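Selling a big lot of used paperbacks without listing each one
Books and Reading > Buying, Selling and Swapping

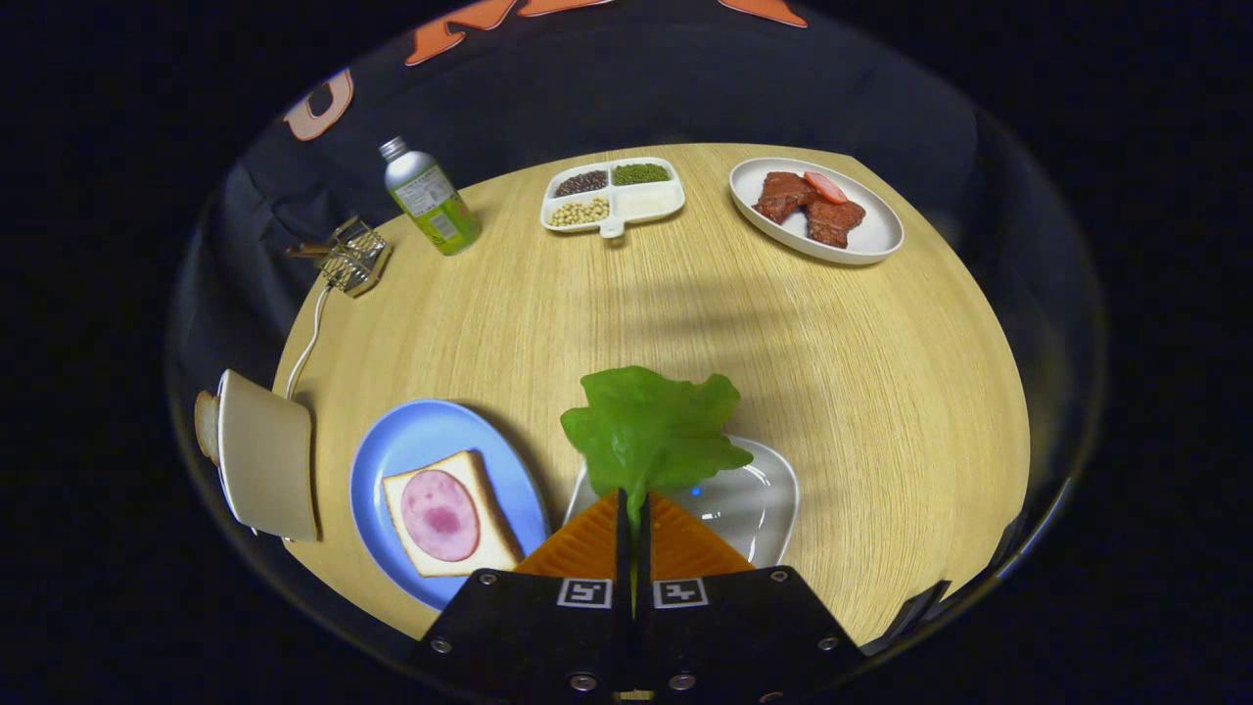
Posted by Kina, Apr 16, 2023

My aunt ran a paperback exchange out of her garage for years and when she moved in December I ended up with what was left. By her own notebook it's 2000 books. Mostly crime and romance, a couple of shelves of westerns, some cookbooks. I've pulled out the 14 I want to read and the rest are in boxes in my spare room, which I would like back.

I tried listing a few online one at a time. After postage and fees I made less than a dollar on most of them, and each one took me ten minutes to list. I can't do that for the whole lot. The used bookstore in town only gives store credit and only takes a bag at a time.

Has anyone sold this many in one go? Is there anybody who takes the lot, or do I have to split it up? I don't need much money for them but I'd rather they got read than pulped. I have a small hatchback and no truck.

3 replies

Wael Salem
I cleared out more than 800 a few years back, so not as many as you, but the same kind of thing. What worked for me was splitting by type and selling in boxes. Full runs of a series go first. Put a rubber band around them, write the series name on a slip of paper, and price the bundle. People who read crime series want books one through nine together and will pay a fair amount more for that than for nine loose ones.

Westerns sell better than you'd think, especially at flea markets. I took a table for a morning and sold a box and a half, all at a dollar each or six for five. Romance I sold by the box to a woman who stocks the laundry room at a campground. Try campgrounds, RV parks and small motels – call first and ask if they have a swap shelf.

What's left at the end, offer to your library's book sale. Ask what they accept before you load the car. Mine wouldn't take anything with a cracked spine or yellow pages, and they had a limit of four boxes per drop-off.

Use small boxes. Paperbacks in a big moving box will go through the bottom.

Dandov
just donate them, not worth the gas

Sibiya
Check for signed copies and older printings before you sell by the box. I don't mean look up every one. Flip to the title page and the copyright page, and set aside anything signed or anything older than you are. It took me two evenings with the TV on. I found three worth selling by themselves and the rest went for 25 cents each at a yard sale.

Also smell the boxes. If one is musty keep it away from the others, it spreads.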